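베란다 없는 집에서 작은 식탁 상판 고르기, 결국 뭘로 하셨어요?

게시판: 살림과 가구 > 식탁·테이블
조회 2193 댓글 13

글쓴이: 느린다림질

안녕하세요, 늘 눈팅만 하다가 처음으로 긴 글을 써 봅니다. 이사 온 지 두 달이 되어 가는데 아직도 밥을 소파 앞 좌탁에서 먹고 있어요. 남편은 이대로도 괜찮다는데 저는 무릎이 안 좋아서 바닥에서 일어날 때마다 아이고 소리가 절로 나오거든요. 그래서 이번 달 안에는 꼭 식탁을 들이자고 약속을 받아 냈습니다.

문제는 부엌이 정말 좁다는 거예요. 냉장고 문을 열면 맞은편 벽까지 한 사람이 겨우 지나갑니다. 정사각형 작은 식탁을 창가 쪽으로 붙이면 어떨까 싶어서 신문지를 잘라 바닥에 깔아 놓고 며칠을 그 주위로 돌아다녀 봤어요. (고양이가 그 위에서 자는 바람에 신문지를 몇 번이나 다시 깔았는지 모릅니다.) 크기는 정사각형으로 마음이 기울었는데 색이랑 마감을 못 정하겠어요.

지금 후보는 벨룸(Velum)에서 나온 밝은 원목 상판이랑, 비저게이트(Visirgate)의 짙은 회색 무광 상판이에요. 매장에서 봤을 때는 회색이 훨씬 차분하고 고급스러웠는데, 어머니가 보시더니 밥상이 어두우면 밥맛이 없다고 하시네요. 그 말을 듣고 나니 또 그런 것도 같고요. 써 보신 분들 이야기를 듣고 싶습니다. 얼룩이나 손자국, 아침 햇빛에 어떻게 보이는지, 그런 사소한 것들이 제일 궁금해요.

댓글 1
닉네임: 보리차한주전자

저희 집이 짙은 회색 무광이에요. 두 해째 쓰고 있는데 저는 아주 만족합니다! 김칫국물 흘려도 티가 안 나서 마음이 얼마나 편한지 몰라요. 다만 밀가루 반죽하는 날은 각오하셔야 해요. 하얀 가루가 구석구석 다 보여서 닦고 돌아서면 또 있고, 닦고 돌아서면 또 있고 그래요. 빵을 자주 구우시면 밝은 쪽이 낫지 싶습니다.

댓글 2
닉네임: 남향집셋째

저는 반대 의견 조심스럽게 내 봅니다. 무광 짙은 색은 손기름 자국이 꽤 남아요. 저희 애들이 팔꿈치를 대고 숙제하고 나면 그 자리만 번들번들합니다. 마른 행주로는 잘 안 지워지고, 미지근한 물에 주방세제 한 방울 풀어서 닦고 맑은 물로 한 번 더 닦아야 깨끗해져요. 어른 둘이 사시면 덜하겠지만요.

댓글 3
닉네임: 보리차한주전자

남향집셋째님 말씀도 맞아요. 저희는 늘 식탁보를 반쯤 걸쳐 놓고 써서 제가 미처 몰랐나 봅니다. 그런데 완전히 매끈한 것보다는 아주 잔 무늬가 섞인 마감이 자국이 덜 보이는 것 같아요. 친정 식탁은 민무늬 검정인데 거긴 정말 손만 대도 보이거든요.

댓글 4
닉네임: 모서리수집가

색은 진한 차콜에 반짝임 없이 자잘한 점이 섞인 정사각 상판이고, 바닥은 낡은 콘크리트 느낌이에요. 렌더링이라 실제 조명하고는 다르겠지만 회색 바닥에 짙은 상판을 놓았을 때 분위기 정도는 참고가 되실 거예요.

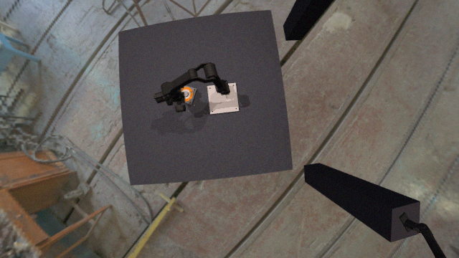 고르실 때 살펴보면 좋은 것들, 제가 가구를 몇 번 바꾸면서 적어 둔 메모를 옮겨 놓을게요.

첫째, 모서리
보시다시피 네 귀가 또렷하게 각진 상판은 보기에는 참 단정합니다. 저는 이 맛에 사각을 못 버려요. 하지만 좁은 부엌이면 허벅지에 멍이 듭니다. 제가 스티멜(Stimel) 사각 식탁을 쓸 때 밤에 물 마시러 나갔다가 얼마나 부딪쳤는지 몰라요. 통로 쪽 귀만이라도 둥글린 제품이 있는지 물어보세요.

둘째, 바닥과의 궁합
바닥이 노란 장판이면 짙은 회색이 생각보다 붕 떠 보입니다. 회색 타일이나 콘크리트풍 바닥에서는 잘 어울리고요. 샘플 조각을 빌려주는 매장이 있으니 집에 가져와서 아침에 한 번, 저녁 불빛 아래서 한 번 보시면 좋아요.

셋째, 두께와 다리
두께 22밀리만 되어도 작은 상판은 튼튼합니다. 더 두꺼우면 의자 팔걸이가 걸려서 안 들어가는 경우가 있더라고요. 다리는 가운데 외다리가 앉기에는 편한데 한쪽에 체중을 실으면 기우뚱해요. 어머님이 식탁을 짚고 일어나시는 분이면 네 다리로 하세요.

댓글 5
닉네임: 느린다림질 (글쓴이)

세상에, 이렇게 자세히 적어 주셔서 정말 감사합니다. 저희 바닥이 하필 노란 장판이에요... 무릎 때문에 저도 식탁을 짚고 일어나는 사람이라 네 다리로 해야겠네요. 외다리가 예뻐 보여서 거의 넘어갈 뻔했어요.

댓글 6
닉네임: 콩나물무침

노란 장판에 짙은 회색, 저는 괜찮던데요? 밑에 러그 하나 깔면 해결됩니다. 장판 색 맞추다 보면 평생 원목만 써야 해요. 저는 자카리아스(Zacharias) 회색 상판을 노란 장판 위에 놓고 잘만 살고 있습니다.

댓글 7
닉네임: 남향집셋째

식탁 밑 러그는 저는 말리고 싶어요. 밥풀이 떨어져서 말라붙으면 그걸 손톱으로 떼고 있어야 합니다. 의자 뺄 때마다 끝이 말려 올라가고요. 무릎 안 좋으신 분이면 걸려 넘어지실까 봐 그것도 걱정이에요.

댓글 8
닉네임: 콩나물무침

털이 짧은 걸로 깔면 청소기로 다 됩니다. 저희는 한 번도 걸린 적 없어요. 집집마다 다르겠지만 너무 겁부터 주시는 것 같아서요.

댓글 9
닉네임: 모서리수집가

두 분 다 일리가 있네요. 저도 러그를 깔았다가 걷은 쪽이라 남향집셋째님 편을 들고 싶지만, 겨울에 발이 따뜻한 건 또 부럽더라고요. 미끄럼 방지 패드를 밑에 대면 말리는 건 많이 줄어요.

댓글 10
닉네임: 살구나무집

늦은 시간에 정독했습니다. 어머님 말씀하신 밥맛 이야기, 저희 시어머니도 똑같이 하셨어요. 그래서 흰 그릇을 조금 바꿨더니 오히려 반찬 색이 살아난다고 좋아하세요. 시금치나물이며 계란말이가 참 곱게 보인답니다. 다만 집에 있는 그릇이 죄다 검은 도기면 상이 좀 가라앉아 보여요. 지금 쓰시는 그릇이 무슨 색인지도 같이 생각해 보세요.

댓글 11
닉네임: 느린다림질 (글쓴이)

그릇 생각은 전혀 못 했어요! 저희는 결혼할 때 받은 흰 그릇이 대부분이고 국그릇만 하늘색입니다. 그럼 회색도 가능성이 있는 거네요. 러그는 고양이가 긁을 게 뻔해서 저희 집은 어렵겠고, 남편이랑 주말에 샘플 조각부터 빌려 보기로 했어요.

댓글 12
닉네임: 보리차한주전자

고양이 키우시면 원목 상판은 발톱 자국도 한번 생각해 보세요. 저희 언니네는 뛰어내릴 때마다 긁혀서 식탁 끝이 빗살무늬가 됐어요. 오일 마감은 살살 갈아서 다시 바르면 되긴 한다는데 언니는 그냥 정들었다고 두더라고요.

댓글 13
닉네임: 느린다림질 (글쓴이)

샘플 받아 왔습니다. 아침에는 회색이 훨씬 예쁘고 저녁에는 원목이 예뻐서 더 모르겠어요. 남편은 아침밥을 안 먹으니 원목이라고 하고, 저는 아침에 혼자 커피 마시는 시간이 제일 좋은 사람이라 회색으로 기울었습니다. 네 다리에 귀 둥글린 걸로 견적을 부탁해 두었고, 들어오면 흰 그릇에 밥 차려서 다시 글 올릴게요. 다들 정말 고맙습니다.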